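Search this repo Go to file /

# cudik-openday-laundry

Notes and stills from the Cudik open day at the Grundine building, Lund. August. Two robots were on show, this card only covers the laundry one. Put together fast, will tidy later.

## What was on show

Dryer stacked on a washer, one arm, dark clothes. Visitors stood behind the tape and could ask for a rerun – most did. Slots of 15 minutes each, last one at 16.00.
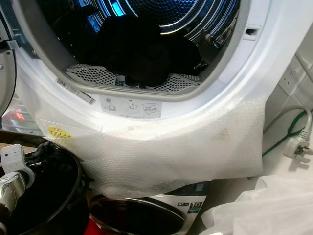

Last changed: August, by cudik-docs (2 files)

Black cloth in a steel drum is the hard case. Bright reflections off the metal, hardly any texture on the garment. That's why we picked it for the demo, the pale towels are too easy.

## Contents

- stills/ – 1293 images, head camera
- notes/ – what visitors asked, typed up the same evenning
- labels/ – garment outlines, 642 done so far, rest to follow

Outlines are drawn by hand. Where the cloth hangs over the lip of the drum we outline the hanging bit too, same label. Lint filter is its own class. Stickers on the machines not labelled.
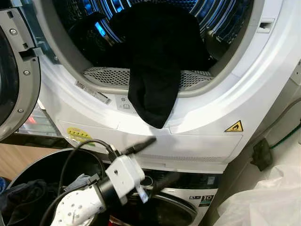
Arm at the stacked machines, garment hanging over the drum lip.

## Known problems

- no depth
- bluish glare in the drum, dont trust auto exposure
- some slots have visitors talking over the operator, so no audio included
- folder names changed halfway through, see notes

## Use

Fine for teaching and tests. Ask before putting stills in a paper. Drundex loader reads it as is, older versions need the flat folder layout.

3 comments · 12 shares

Related
cudik-openday-shelves
grundine-floorplan
drundex-loader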